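The Coat from Perketmont

When my aunt died, she left me 40 jars of plum jam, a radio which did not work, and the address of a man in Perketmont. The address was written on the back of a receipt from the Widonetti bakery. Under it she had put only one word: "Coat."

I did not know about any coat. My aunt wore the same brown jacket all the years I knew her, in summer open and in winter closed. But I had free days to use before January ended, and the bus to Perketmont leaves from under my window, so I went.

The trip takes two hours if the pass is clear. It was clear. Next to me sat a woman with a cello case between her knees, and she slept with her cheek against it. I ate my bread and looked at the river, which was low and gray and had ice only at the sides.

The man's name was Colin Blackburn. He had a repair shop for clothes, one room below the level of the street, so that you saw the shoes of people passing in the upper part of the window. He was very tall for such a room. When I said the name of my aunt, he put down his scissors and looked at me for a long time.

"You have her forehead," he said.

"Everybody says this."

"She said she would come in spring. I did not ask which spring."

He went behind a curtain. I heard him move boxes, and once he said a bad word, softly. In the shop there was a calendar from Lukance, the ferry company, still open on a month from some other year. There was a smell of steam and machine oil. I counted my money in my pocket with my fingers, because I was afraid he would ask me to pay, and I had 30 and the ticket home.

He came back with a paper package tied with string. He did not let me open it there. "At home," he said. "She was strict about it. And there is nothing to pay, she paid when I still had hair."
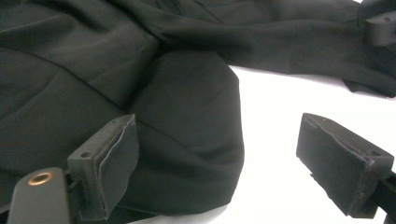 PERKETMONT, January

Dear Seul-gi,

I am writing you from the bus station, because the evening bus is late and because you are the only person who will not laugh. I did not wait until home. I opened it on the bench.

It is a coat, dark, almost black. I think it was made for a man. The sleeves go past my fingers. In the lining, on the left side, somebody sewed a small pocket, and the thread is a different color from the rest, and I know this thread. She used it for my school name tags. In the pocket was a locker key with the number 163 on it and the word Tak.

You lived with her one whole winter, when you studied. Did she ever speak about a Tak? Is it a person, or a place? The lady in the ticket office says there was a swimming hall with this name, across the river, but it closed and now they sell kitchens in it. I imagine my aunt swimming and I cannot do it. She did not even like rain.

I am wearing the coat now. It is warm — much warmer than it looks — and there is a mark on the collar, like from a hand that held it often in the same spot. A boy asked me if I am a priest.

I could go back down to Mr. Blackburn and ask him whose it was. His light is still on, I can see it from here, a yellow piece of window near the ground. But I think he was waiting for me to ask, and I did not, and now it feels rude to come back only for that.

The bus is here. The driver is cleaning the mirror with his sleeve and he is not in a hurry. I will leave this letter open for one more minute.

Later, same evening. I did not get on. The next one goes at six in the morning, and Mr. Blackburn is making soup. He says first we eat, and then he will tell me who swam.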